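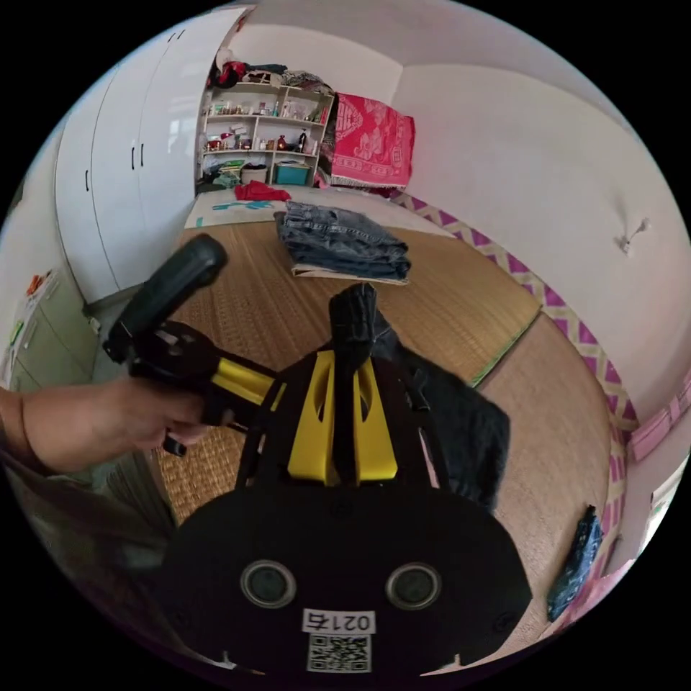
Gripper closed on the dark one, folded jeans waiting on their cardboard.

How many clothes-folding demos before I train anything?
Asked by Remo Reisinger, Dec 4, 2021

I'm collecting folding examples at home with a hand-held gripper (yellow fingers, trigger under the handle) and I've got 62 clean ones so far. All on the same straw-colored mat, mostly jeans and dark tops. My plan was to get to 200 and then train, but I'm slow – a twisted garment can eat up a whole evening if I keep redoing it. Do I throw out the takes where I fumble the grab? And should I change rooms?

Answer from Gion Nägeli
Train now! Sixty-two is plenty to find out your timestamps are off or your trigger signal is backwards, and you'd much rather learn that today than at 200. I did 300 for my Tralero project in November before checking anything and had to bin nearly 200 of them (still sore about it). Keep the fumbles if you recover and finish the fold, drop them if you give up halfway. And yes, move around – another floor, different light, start the clothes in a different spot each time. Dark cloth on a pale mat is the easy case, so get some pale shirts in there too.

Answer from pekholm_fan
depends on the model. I'd do one garment type first, jeans are good

Answer from Stisero
Agree with Gion on the fumbles. I also write down garment and room for every take, makes sorting much less painful later.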